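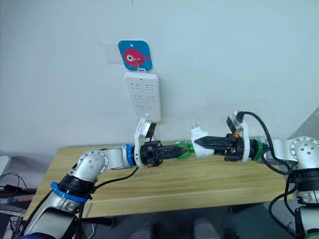 Attachment 1: power strip on the wall, under the fish sign

Ticket: Boton hub drops off network overnight
Status: Reopened
Priority: Normal

Opened, 7:40 am
Hub was offline again when I came in. Light on the front still green, app says "not reachable." Same as all through February. Power cycled it and it came back. I was told last time that the firmware update would fix this. It has the update. It did not fix this.

Support reply
Thanks for the report. Drops like this are usually caused by an unstable power supply. Please send a picture of your power strip and plug the hub straight into a wall outlet for 3 nights.

Customer
Picture attached. I don't buy the power theory. The Elta router is on the same strip and its uptime counter reads 61 days. If the strip were cutting out, the router would have restarted too. But fine, hub moved to the wall outlet.

Customer, update
Three nights on the wall outlet, dropped on two of them. Log from the second one:

02:14 lease renew requested
02:14 no answer, retry
02:15 no answer, retry
02:16 link up, no address
02:16 retry limit reached, stopped

Link is up the whole time, so the hub has power. It asks for an address, doesn't get one and quits trying. Can we drop the power supply idea now?

Support reply
Agreed, the log points to address renewal. What is the lease time on the router, and is anything else on the network handing out addresses?

Customer
Lease time is 90 minutes, which I did not set. There's also an old Nidus access point in the back office. Polák put it in before my time and the handover sheet says it is "bridge only." I checked and its address server is switched on. Turned it off and gave the hub a fixed address ending in 43.

Customer, update
No drops so far. I changed two things at once, so I can't say which one did it, and this hub has behaved for a week before and then gone right back to it. Please don't close the ticket yet. I'd also like to know why it stops after so few retries, as that looks like your bug either way.

Support reply
Passed to the firmware team. Leaving this open.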